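Clonemon Adds Dremeva Office Printer to Its Color Line

CHOW — 19 Jul 2025 — Clonemon today announced the Dremeva, a color multifunction printer for small and mid-sized offices. It prints, copies, scans and faxes from one touch panel.

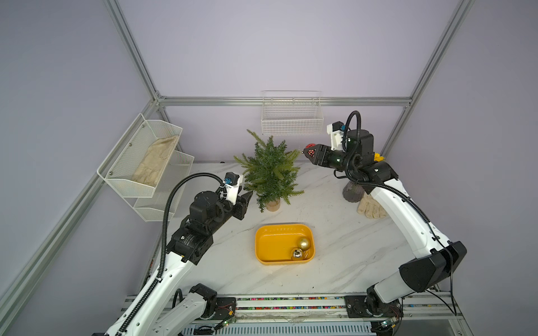
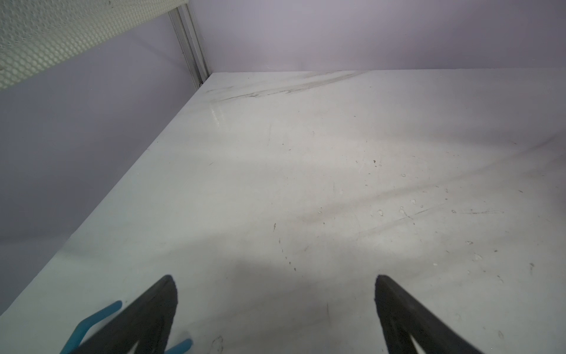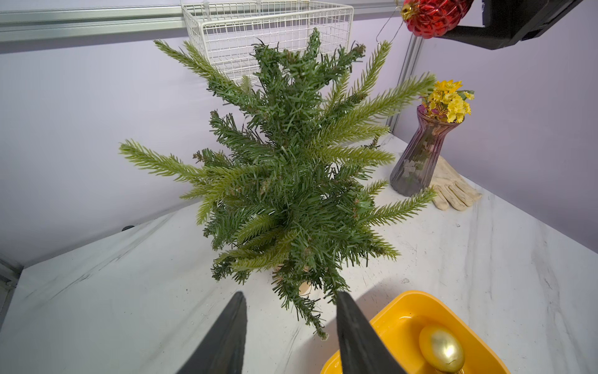

1 min read

The Dremeva prints up to 29 pages per minute in color or black and white. It comes with 2 paper drawers and a bypass tray for envelopes and labels. The touch panel is 7 inches wide and can be tilted for use from a chair.

Toner cartridges load from the front. Owners of the earlier Grarkar model can keep their existing finisher and cabinet stand — the fittings are the same — but will need new toner. Grarkar supplies and parts will remain on sale.

Scans can be sent to email, a network folder or a USB drive. Office managers can set print limits by user or department and require a code before a job is released.

The Dremeva will ship to dealers in September at a list price of $1,482. Installation is quoted separately by the dealer. The optional stapling finisher can be ordered at the same time or added later.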